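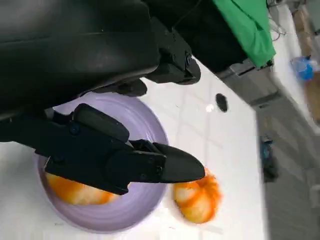
Page last changed: 2 Nov 2023

Juvley TV adds evening bulletin and opens second studio in Prisham

The regional television channel Juvley has started a second daily news bulletin and is now producing part of its output from a studio in Prisham. The new programme goes out at 6 pm and lasts 20 minutes. The existing late bulletin keeps its place in the schedule.

Juvley is owned by Abdelaziz Media, which bought the channel from its founders and also runs two local radio stations. Until this autumn all of its programmes were made in Fedow, where the newsroom, the main studio and the transmission desk share one building. The Fedow site stays in use and will go on handling weekend programmes and the overnight service.

The Prisham studio takes up the ground floor of a former furniture showroom near the bus station. Work on the building began in May and included new wiring, sound insulation and a separate entrance for guests. The channel has a lease on the premises for 1095 days, with an option to renew.

There are 14 staff at the new site, most of them reporters and camera operators. Six of the posts are new and the rest were filled by people moving from Fedow. Presenters will work from both places, and the early bulletin will come from Prisham on weekdays only.

According to a notice from the channel, the early programme will give more time to council meetings, transport, courts and school news in the eastern part of the region. Viewers there had complained for several years that most reports came from Fedow and the towns next to it. A short weather forecast is included, but sport stays in the late bulletin, where it has a fixed slot before the closing headlines. 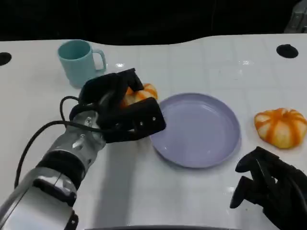
The early bulletin is also shown on the channel's website, and remains there for a week after broadcast. Subtitles are added to the online version by the following morning. Live subtitles on the television broadcast are planned, though the channel has not given a date for them.

To make room in the schedule, the repeat of the afternoon cookery programme has been dropped. The phone-in on consumer matters moves to an earlier time and is ten minutes shorter than before. Programmes bought in from other broadcasters are not affected.

Juvley is available free of charge through an aerial in most of the region and is carried by the local cable service. Households in the hills north of Prisham have had poor reception since the old relay mast was taken down. The channel said a replacement is a matter for the mast operator, and that it has asked for a timetable. Until then it advises people in those villages to watch online.

The two radio stations in the group are staying in Fedow. They will use recorded reports from the Prisham newsroom in their hourly news, but there are no plans for a radio studio at the new site.

We use cookies to remember your settings and to count visits to this site. Accept all | Manage choices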